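Come drive grippers with us! Student project looking for new people

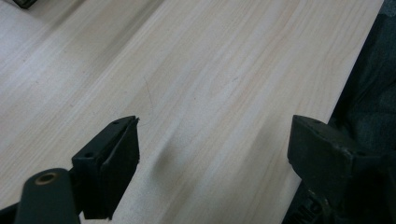
Our team is called Medve and we teach machines to do boring household jobs by doing those jobs ourselves, over and over, with a gripper in one hand. I'm Réka Rácz, I run the project at Dastomthorpe, and I need more hands for next term. Most of what you'd do is small stuff on ordinary surfaces - picking up, putting down, closing a drawer without slamming it. You'll get very used to looking at the world between two chunky black fingers with pale wood grain behind them, and after a while you start noticing every little line in the board (I do, anyway).

No experience needed! Half of last year's group had never touched a screwdriver. What I'd love is patience, a steady wrist and somebody who'll speak up when a recording went badly. If you can code a bit, great, we have a sorting script called Zeston that badly wants a second parent. If you can't, come anyway, there's plenty to do.

We have 286 good recordings so far and I want 484 by the end of May, when we take our entry to the Merico student contest. There are 17 places open. Sessions start at 4 p.m. in the downstairs workshop and run two hours, with a snack break in the middle that we take pretty seriously. You need to be a registered student and you need closed shoes, sorry, sandal people.

To sign up, send me a few lines about yourself and which afternoons you're free. Please don't send a resume, I'd much rather hear about something you took apart once and couldn't put back together. I answer everybody within 24 hours, unless I'm asleep on the workshop couch.

Contact: Réka Rácz, Medve student project, Dastomthorpe | © Medve | Back to top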